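De: Nadiia Kravchuk
Para: lista de familias y acompañantes
Asunto: Re: Comidas en casa después del alta

Hola a todas y a todos:

Contesto a Leokadia aquí en la lista, como ella pidió, y así le queda también a quien entre más adelante. Copio su mensaje y respondo debajo.

Leokadia Kubiak escribió:
> Mi hija vuelve a casa en August desde la unidad de Bedirau.
> Tiene 17 años y lleva dos ingresos. La primera vez nos dieron
> una hoja con el plan de comidas y poco más, y a las tres semanas
> estábamos discutiendo por cada cucharada. Mi marido y yo no
> nos poníamos de acuerdo ni en quién servía el plato.
> ¿Cómo os organizasteis vosotros los primeros días? ¿Os
> sentabais siempre con ella? ¿Qué hacíais con el instituto?
> ¿Y con los hermanos? El pequeño tiene nueve años y pregunta
> mucho.
> Gracias de antemano. Leo casi todo lo que se escribe, aunque
> es la primera vez que participo.

Leokadia, bienvenida. Te cuento lo nuestro, que es un caso y no vale para todos. Lo que te diga el equipo que lleva a tu hija va por delante de lo que leas aquí.

Cuando mi hijo salió, lo primero que hicimos fue pedir una reunión antes del alta, los dos padres juntos, con la dietista y con la psicóloga. Llevamos las preguntas escritas. Salimos con el horario de comidas, quién servía, cuánto duraba cada una y qué hacer si dejaba algo en el plato. Esto último es lo que nos había faltado la primera vez. También nos apuntaron a quién llamar por la tarde, cuando la consulta ya está cerrada. Si en la unidad no te ofrecen esa reunión, pídela tú, y si hace falta por escrito.

En casa servía siempre la misma persona. Al principio fui yo, y mi marido se quedaba en la mesa. Él no negociaba cantidades y yo tampoco. Si mi hijo preguntaba cuánto aceite llevaba algo, la respuesta era «lleva lo que toca» y cambiábamos de tema. Costó. Hubo cenas de hora y media y hubo un plato contra la pared.

Sí, nos sentábamos siempre con él, en las comidas principales y en las meriendas. Después nos quedábamos juntos un rato, con una serie o con las cartas. Ese rato era parte del plan y nos vino bien tenerlo decidido de antemano. La cocina la recogíamos más tarde, entre los demás.
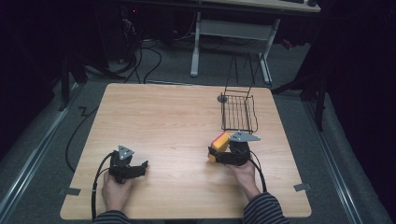

Esponja y rejilla de alambre, junto a la mesa.

Con el instituto hablamos antes de que volviera. La tutora, Ngaio Pirihi, nos buscó un aula donde podía comer con un adulto. Las primeras semanas fue solo por las mañanas. Educación física quedó fuera hasta que la médica dijo lo contrario, y eso lo comunicó ella con un informe. Te recomiendo que lo haga así alguien del equipo, porque en el centro una carta de la familia a veces se lee como una opinión.

Sobre el hermano: a los nueve años entienden bastante. A la nuestra le dijimos que su hermano tenía una enfermedad, que no era culpa de nadie y que vigilarle el plato no era tarea suya. Lo segundo hubo que repetirlo muchas veces. Una tarde por semana salía con uno de nosotros — a la piscina, a merendar, a lo que quisiera — y de la enfermedad no se hablaba si ella no sacaba el tema.

Lo de pesarlo en casa: no lo hicimos. El peso se controlaba en consulta y la báscula la sacamos del baño antes del alta. Hay familias en la lista a las que les indicaron otra cosa, así que pregúntalo.

Señales por las que nosotros llamábamos sin esperar a la cita: mareos o desmayos, vómitos, que se negara a beber, o cualquier comentario sobre hacerse daño. En caso de desmayo o de riesgo inmediato, a urgencias directamente.

Wanda Kurek tiene la guía que preparó el grupo de Pawłowska sobre la vuelta a clase. Si le escribes te la manda; son 2 hojas, más el modelo de carta para el centro. Bronisława Sobczak pasó además por un segundo alta con su hija y creo que puede contarte mejor que yo lo de los acuerdos entre los padres.

Para los demás, el hilo anterior sobre comidas y hermanos es el 253 del archivo. Está algo desordenado, pero los mensajes largos merecen la lectura. El encuentro por teléfono sigue siendo a las 17 h, con el mismo número.

Leokadia, escribe cuando quieras, a la lista o a mí en privado.

Un abrazo,
Nadiia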